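Speaker notes, Mirjam Van Rooij
Cletley facilities day, after-lunch slot (sorry, everyone)

Slow down. Water. Don't start with the joke about the mop.

Opening: Hoekstra cleans 343 washrooms. In September we began handing some of the wiping and fetching to Pultolar. The brochure said our people would be "freed up for higher-value tasks." Ask the room who has met a higher-value task. Wait for hands.

What changed first was the vocabulary. Cleaners became "operators." Pay grade stayed where it was for 20 weeks, until Hollach, our biggest client, asked why the operators were on cleaner money. Pause here, let the managers look at their shoes.

Second thing: the rooms. People work around a door. A machine has opinions about it. We now keep a simulated copy of the washroom and try jobs there before anyone on shift has to live with them. Our night crew asked to see it, and had 228 comments. Most were about grout. They were right about the grout.

Next two are from the simulation. Leave them up, drink water.
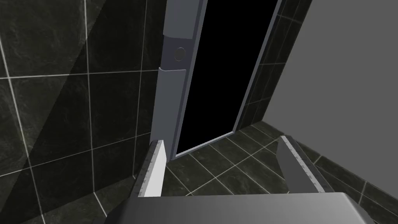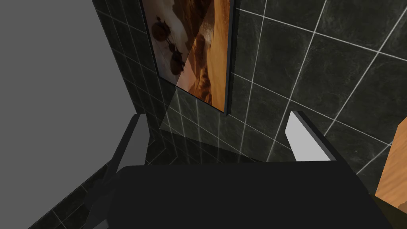
Third thing, and don't rush it: who gets called when it stops. For the first month it was the engineer, 2 hours away. Now it's the person on shift, who gets a call-out payment, in writing. That paragraph took longer to agree than the software did.

If short of time, skip the ergonomics slide. Knees are better, elbows the same, data thin.

Questions. Somebody will ask about headcount. Give the real number, then stop talking.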